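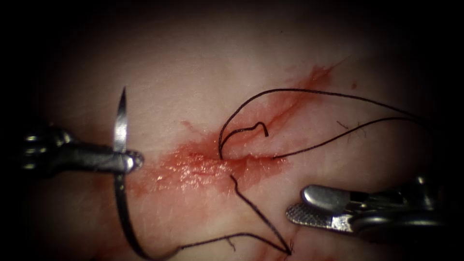 Minthorpe songwriter Ngân Đào has released the first song from the soundtrack of Tiêu, a short film due to be shown in the town in October.

The song, Clitalitz, went online on Thursday at 11 in the morning. It runs for just over four minutes and was recorded in her flat above the old bus office, with piano, one voice and a borrowed cello.

Tiêu follows a ferry worker who finds a box of her late father's tapes and tries to learn the songs on them. Clitalitz is heard twice, once hummed in a kitchen and once in full over the closing titles. The title is a word the father uses on the tapes and never explains, and the film leaves it that way.

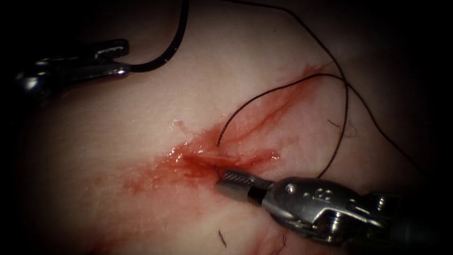
Two instruments on either side of a narrow cut.

Đào wrote the words in Vietnamese and English. She had finished the tune before the film was edited, but changed the second verse after seeing an early cut.

"The first version told you how to feel about the father," she said. "The film had already done that, so I took those lines out and put the ferry timetable in."

The full soundtrack has 11 tracks, most of them short piano pieces. It will be put out by Pluvow, the Minthorpe label that released her earlier EP. Alongside the download there will be 112 numbered CDs, each with a lyric sheet in both languages. Pluvow is taking orders now and expects to post the discs in the week of the screening.

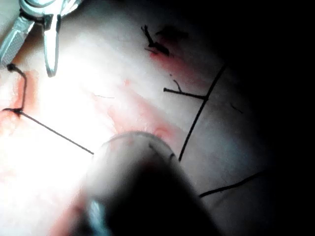 Slender metal jaws over the tissue, with the light strongest to the left.

The film lasts 40 minutes and will be shown at the Minthorpe Assembly Rooms, where Đào will play three of the songs beforehand. Doors open at seven. Tickets are on sale from the box office and at Pluvow's shop in Mill Lane.

A lyric video for Clitalitz is being made and will go up on the label's page before the end of the month.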